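Cokenau Bench Diary: The Tidy-Up Sessions

Gallery | Words by Lungile Shabalala

Over the summer our little group set out to teach an arm to put stationery away. We are not a big lab. We have one bench, one arm, one temperamental kettle and a spreadsheet called Takora, named after a boat somebody's uncle sold. The plan was to steer the arm by hand through the same dull chores again and again, save every run, and let the learning system work out what we meant by "away".

What we meant by "away" took most of February to settle. Does a pen go in tip first? Is tape allowed to lean? We had a forty-minute meeting about the word "beside", and I have the minutes if anyone would like them. So far no one has asked.

The current batch is called Zwane and stands at 69 runs, 14 of which I have thrown out. Two of those were thrown out for a sneeze at the controls. The rest were mine, and I'd rather not go into it.

Each run starts from a layout on the bench. The operator gets a written instruction, does the chore at whatever speed their nerves allow, and presses the pedal when finished. Forgetting the pedal gives you a very long recording of someone being pleased with themselves.
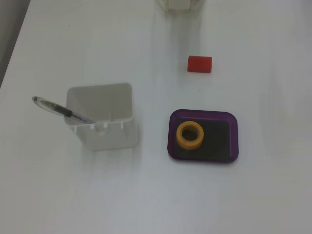 Pen in the white container, yellow tape on the purple tray, red block still at large.

The clear pen is my least favourite item in the whole set. It has a black grip, thank goodness, and otherwise does its best to disappear against a white table. I suggested swapping it for something in a sensible colour and was told that real desks have clear pens on them. Fair enough – but real desks don't make me label them on a Tuesday night.

The tape is popular with beginners. It has a hole in the middle and a cheerful colour, and people come away from a tape run believing they have a gift. We then give them the pen.

A note on the labels, for those helping from home. Please write the instruction as you'd say it to a person. "Put the tape on the purple tray" is fine. "Relocate adhesive item to violet receptacle" was submitted 39 times by the same contributor, who knows who he is and has been spoken to.

If a run has a fumble in it but ends up right, keep it and tick the fumble box. The old Skemex batch had every wobble trimmed out, and the arm we trained on it had no idea what to do after a miss. It just carried on, placing nothing very carefully into the container – I've worked with people like that.

Next up is the drawer. I have asked for a new kettle first.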